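**Ticket 335 — dishwasher stops mid-cycle, Gornside flat**
Opened Wednesday, December 18, 2024 by Godfrey Kaijage
Status: still open (sort of)

Hi all, me again. The Sisetti in the upstairs kitchen has gone back to its old trick. It fills, it hums, it washes for 11 minutes and then it just sits there with the rinse light blinking. No error code on the panel, which would have been nice!

What I've tried so far:

- Turned it off at the wall and left it a good while. Same again.
- Cleaned the filter. It was pretty grim (lemon pips, a bit of foil) but clearing it made no difference.
- Checked the drain hose for kinks. None that I could find, though I couldn't see the last bit behind the cupboard.
- Ran the quick wash with nothing in it. That one finished, annoyingly.

I rang Bhatia, who fitted it in September, and the chap there reckoned it might be the inlet valve. He asked if the water was slow anywhere else and I said no, then went and ran the kitchen tap and it was a bit feeble — so I take that back. The stopcock under the sink was only half open. I've opened it fully now and the normal wash got to the 13 minute mark before it stopped, so a small win?

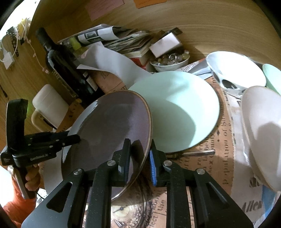 Next thing is the little mesh on the end of the inlet hose, which I gather clogs up if there's grit in the pipes. They had the road dug up over on the Vasgate side last month so grit wouldn't surprise me at all. I need a bigger spanner to get the nut off and mine is in the other car.

**Later, same day:** spanner found, mesh out, and it was brown and crunchy. Rinsed it under the tap and put it all back with a towel underneath in case of drips. Normal wash is on now. Please leave the ticket open until I've had two full cycles out of it, and could someone send me the warranty number? The sticker inside the door has rubbed off.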